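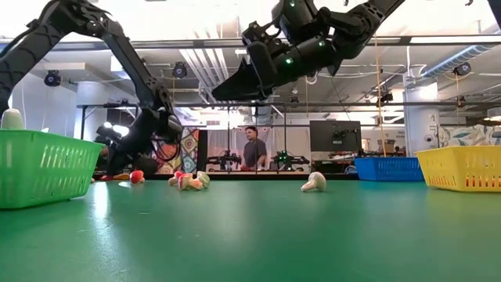 工单标题：Flurko 记账本同步以后，旧账全部跑到同一天

提交人：Buppha Chareonsuk
状态：处理中（我自己边查边记，客服老师看到哪儿可以直接在下面回）

先说症状吧。我用 Flurko 记家里的账用了好几年，手机一份、笔记本一份，平时同步得好好的。星期二晚上手机上弹了个更新，我顺手就点了，第二天早上打开一看，好家伙，一大堆旧账全堆在同一天！买菜的、交电费的、给孩子买校服的，统统挤在一起，那天的支出合计高得吓人，我差点以为卡被盗刷了。

账本里一共1,831条记录，日期不对的有452条。这个数是我用筛选功能筛出来的，条件是“日期等于更新那天”，再减掉当天真正花的那几笔（就两杯豆浆和一次加油，好认）。金额、分类、备注都没坏，坏的只有日期。

我的环境：
手机版是更新以后的最新版，笔记本上的是老版本，一直没升。
同步走的是 Kashindye 网盘，没有用你们自带的云。
系统语言中文，日期格式我改过，是“日/月/年”，这个后面会讲到，先记着。

第一步，重启，退出登录，再登录
没用。我知道你们肯定会先让我试这个，所以先试掉了，手机和笔记本各来一遍。重新登录以后同步圈转了好久，转完还是老样子。

第二步，看笔记本上那份有没有坏
这步我有点后悔没早点做。笔记本那天没开机，所以我先把无线网关了再开软件，果然里面的账是好的，日期一条没乱！我马上导出了一份表格，存到U盘里，又给自己邮箱发了一份。大家要是碰到一样的问题，千万先断网再开另一台设备，别急着同步，一同步好的那份也可能被盖掉。

第三步，两份表格对着看
手机也导出一份，跟笔记本那份并排放，按金额排序，一条一条比。比到半夜眼睛都花了，不过真让我看出点名堂：坏掉的全是“日”大于12的记录。比如13号、25号、30号的都坏了，3号、8号的看着没事。

可是等等，3号和8号的也不是真的没事。我再往下翻，有一笔牙医的钱，笔记本上是3月8号，手机上成了8月3号。这种日和月对调的我又找出来121条，之前筛选根本筛不到，因为它们没有堆到那一天去，安安静静待在错的月份里。这才是最麻烦的，要不是记得那次补牙疼了一整个春天，我根本不会注意到。

所以我猜（只是猜哈，我不是干这行的），新版读日期的时候按“月/日/年”来读，读得通的就对调，读不通的就塞成当天。至于为什么还有好多“日”不超过12的记录没被动，我一开始想不通，后来发现它们都是我换手机以前记的，也许存的格式不一样？再有就是日和月一样的，像5月5号那种，调了也看不出来。

第四步，把日期格式改回默认
在设置里把“日/月/年”改成“年-月-日”，重开软件。旧账没有变回来，但是新记的账正常了。我特意补记了一笔25号的，同步到网盘，再拉下来，日期还是25号。所以至少不会越错越多，算是个安慰。

第五步，从 Kashindye 恢复旧文件
网盘有历史版本，帮助页面上写着保留90天，我心想这下稳了。结果点进去，更新以前的版本是有的，下载下来也打得开，可是放回同步文件夹，手机版提示“账本格式过旧，正在升级”，升级完又乱了，跟之前一模一样。

第二次我学乖了，先把日期格式改成“年-月-日”，再放旧文件进去。这回提示还是那句提示，升级完堆在同一天的少了很多，但没有全好，牙医那笔还是在8月。我没敢继续折腾，把文件夹改了个名字留着，里面的东西一个没删。

第六步，问论坛
有位网名叫 Drirnton 的网友回我，说他也是自己改过日期格式的，他的办法是在笔记本老版本里先改格式，再导出，然后在手机上新建一个空账本，把表格导进去。我照着做了一小部分，只导了去年11月的，日期全对！分类也都在，就是每条后面附的小票照片没跟过来，得手动再加。小票我有一些是保修要用的（洗衣机那张尤其不能丢），所以整本导过去之前想先问清楚。

想请客服老师回答的几个问题：
1. 我猜的那个日月对调，你们那边能不能重现？
2. 有没有办法导出的时候把小票照片一起带上？
3. 旧账本里的“每月固定支出”，导到新账本以后会不会又重新生成一遍？房租要是记两次，我家那位看了要吵架的。
4. 笔记本上的老版本现在能不能联网？我已经断网用了好几天，查个汇率都要拿手机，挺不方便的。

附件我放了两份表格，一份好的一份坏的，备注栏里的私人内容我删掉了，金额没动。需要日志的话告诉我在哪儿点，我在“关于”页面找了半天没找到。

补充一条：
客服 Flomley 回了，谢谢，回得挺快的！说日期的问题他们重现出来了，下个小版本会修，修之前让我不要再打开旧账本升级，笔记本继续断网。小票照片的话，老版本的“完整备份”里是有的，跟“导出表格”不是同一个按钮，在菜单最下面那一组。我刚去看了，真的有，用了这么多年从来没往下拉过……

完整备份已经做好，也存到U盘里了。固定支出那个问题还没回我，所以整本先不导，工单麻烦先别关。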